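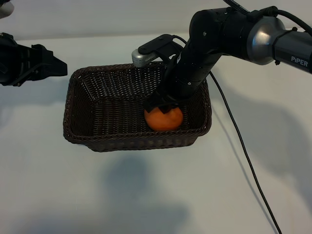
How many demonstrations does the policy need before it's worth training? We start at 1,000 clean episodes per task and look at the curve from there. Fewer than that and the grasp point wanders.

3 min read

Basket task, running notes. One orange, one basket, both arms powered. The recorder saves the fixed view, the wrist views, joint angles and gripper width. An episode starts when the operator presses the pedal and ends when the arm is back at rest. If the operator forgets the pedal, throw the episode out. Don't trim it by hand, we tried that on the Kunier set in June and the timestamps never lined up again.

Wicker is harder on the wrist views than the plastic tray was. Close to the rim the weave takes up a lot of the picture and there is not much left to tell the model where it is. Timothée wants to drop those stretches. I want to keep them, the policy will see the same thing when it runs.
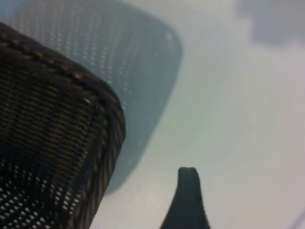
Kistuvthorpe, September 10, 2018

Count this morning was 3,515 episodes over all tasks, and 2,002 of those are basket. Timothée Gilbert went through the basket ones and tagged failures in the log. Most are late grasps, where the fingers close on the side of the fruit and it rolls. Failures stay in the set with the tag on. The Leblanc people asked for successes only, so their export gets a filter and ours doesn't.

Operators drift. After an hour everybody goes in along the same path and puts the basket back in the same place. New rule: move the basket between episodes, turn it every fourth one, and swap operators at the half hour. Ildikó Farkas made a sheet of start positions and taped it up by the door. Use it, and write the position number in the log.

Blur came up again. Some wrist frames smear when the operator swings in fast.

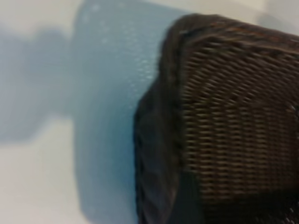
I'd leave them in too, up to a point. Set the sharpness check to flag an episode when more than 4 frames in a row fail, then look at it by eye before deciding. Jakow's loader skips flagged episodes without a warning, so check the totals after import.

To do: second pass on the tags, new pedal cable, ask Ildikó whether the sheet covers the far corners.

2 comments | 5 shares

This site uses cookies. Accept | Settings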